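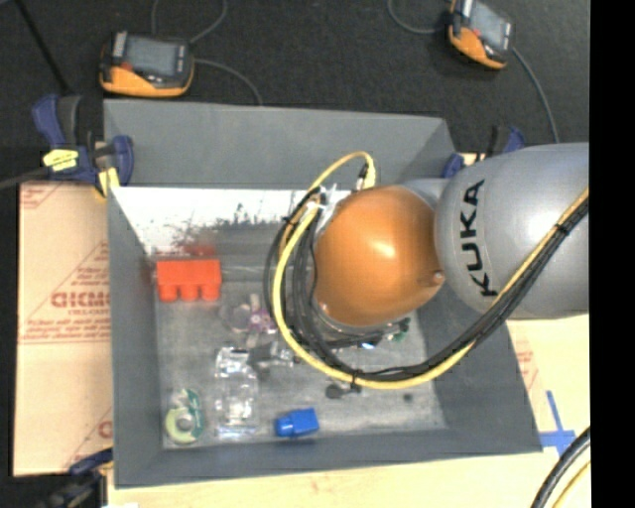
Chapter 7
Planning a Reach into a Bin

By now you have a perception program that can look at a heap of mixed objects and suggest where each one might be picked up. It is tempting to think the hard part is over, and I thought so too, the first time (Yến Sầm still teases me about it!). But a good grasp point is only a place in space, and the arm has to get there without bumping the walls, and come out again the same way.

Think of what the planner must keep track of. There are the sloping sides of the bin, and the clamps standing at its rim. There is the arm, whose links and joint covers take up room of their own, and then there are the cables, which most robot models leave out altogether. A bundle that swings out in a wide curve near the end of the arm makes the whole thing fatter than the drawing says, and a planner that knows nothing of it will happily choose a path a cable cannot follow.

Clear plastic brings its own worries, as you will remember from Chapter 6. A depth reading may pass straight through it, so the planner sees free space where a container is lying.

We shall work with the Rastlow planner and the practice set called Kirnbridge, which holds 689 recorded bin layouts. Please load layout 151 before you go on to Section 7.1.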